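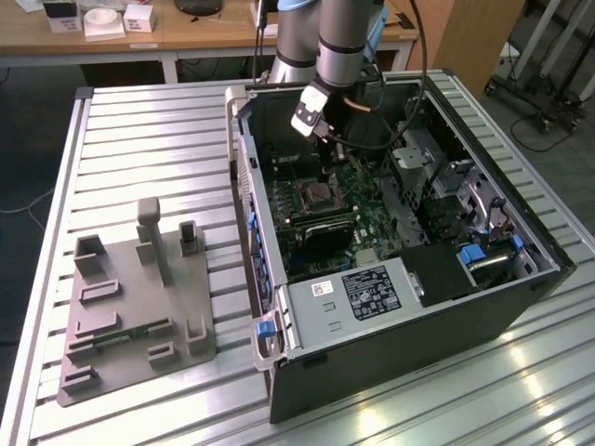 图1　Stubbs工位，侧放机箱与左侧的零件夹具板

停顿

Bisex策略的第一轮评测在九月做完，共947次试验，任务只有一项：从夹具板的槽里取出绿色条状板卡，移到机箱上方，对准内存插槽，压入。成功735次。这个数字写进了周报，周报发到Mavivmont总部，总部回复了两个字：收到。

我负责整理失败样本。按惯例，成功样本不看，存档即可。那天下午四点，我把筛选条件写反了，打开的全是成功样本。看到第十几条时我发觉时间轴有问题：夹爪到达插槽上方以后，末端速度降到零，保持一段时间，然后才下压。

控制器里没有这条指令。我查了运动规划的参数表，查了力控的切换阈值，查了通信日志里的丢包记录。三处都正常。电流曲线也正常，停的时候各关节在保持位置，没有报警，也没有重新规划。

我写了个脚本，把末端速度低于阈值的区间全部标出来。735次成功里，598次有停顿。失败样本里，一次也没有。

我把结果放到组会上讲，用了一页幻灯片。组长问停顿有多长。我说不固定，但都在一次呼气的长度以内。组长说，单位。我改口报了毫秒，又报了标准差。他让我把“呼气”从备注里删掉。
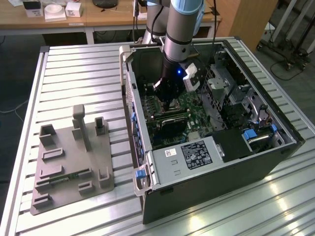 二、消融

假设一：停顿来自视觉延迟。图像晚到，策略等图像。检验方法是人为增加延迟。延迟加大以后，停顿的长度没有变化，成功率下降。假设一排除。

假设二：停顿来自训练数据。这一条查起来慢。示教数据由Liltley分部采集，操作员只有编号，2号操作员录得最多，合同到期后离开，没有留下联系方式。数据说明文件由他（或她，文件里没有写）填写，“备注”一栏每天都是空的，只有最后一天写了一行：对准以后先别急。

我把2号的示教全部重放了一遍。对准，停，压入。对准，停，压入。停的时候，遥操作手柄的读数仍有细小的起伏，幅度小于死区，不会传到机械臂上，但记录文件把它保存了下来。我对起伏做了频谱分析，主峰落在一个很低的频率。我查了文献，静息状态下成年人的呼吸频率在这个区间。

这一段我没有写进报告。

报告里写的是：从训练集中剔除2号操作员的数据，重新训练，其余条件不变。新策略没有停顿。对准之后立即下压，动作比原来干净，单次耗时缩短。成功率低了一截，失败类型集中在一端先入、另一端翘起。

组长看完说，那就把停顿写死在控制器里，固定时长，加到新策略上。我照做了。成功率回升了一部分，没有回到原来的位置。固定时长取了均值，又取了中位数，又扫了一遍网格，都一样。

他说，说明它停下来的时候在看东西。

我说，看什么。

他说，你去查。 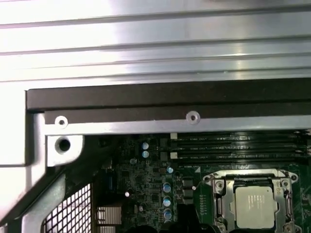 文／Mavivmont技术通讯短篇栏　署名：Stubbs工位值班员

显著性图花了两晚。腕部相机的画面里，能看的东西很多：金属支架上的螺孔，四条并排的黑色内存槽，槽左端的白色卡扣，处理器的银色顶盖。我预计热区会落在卡扣上，因为卡扣决定板卡左端的位置。下压阶段确实如此。

停顿阶段，热区在电容上。

插槽左边的那几颗电容，顶面发亮，带一点蓝。从工程角度讲，它们与插入动作无关，不接触板卡，也不参与定位。我用哑光贴纸遮住顶面，重跑。停顿消失，成功率跌到剔除2号数据后的水平。揭掉贴纸，停顿回来。

解释并不难写。圆形高光对末端的微小晃动十分敏感，手一抖，亮点就在顶面上移动。亮点不动，说明末端已经稳定。2号操作员示教时盯着屏幕，等那几个亮点静下来，再往下压。没有人这样教过他，操作手册第三章讲的是看卡扣。策略把这件事学了过去，连同等待的长短。

我把这段话写成“高光稳定性可作为隐式的静止判据”，附公式一条、对照表一张。总部的评审意见有三点。第一，建议更换均匀光源，减少反光干扰。第二，建议说明598这个数的统计口径。第三，表格的行距不符合模板。

第二点和第三点当天就改了。第一点我回复：光源暂不更换，理由见第四节。第四节当时还没有写。

那周轮到我值夜班，补录新示教。我申请了一个操作员编号，系统分配的是空出来的最小号码。界面弹出提示：该编号已有历史数据，是否合并。

我选了否，让系统另给一个。

然后戴上手柄，取板卡，移过去，对准。屏幕上几个亮点在晃，我等着。末端速度降到零的时候，记录文件照常往下写，采样率没有变。

备注一栏，我填的是：对准以后先别急。

压入。下一条。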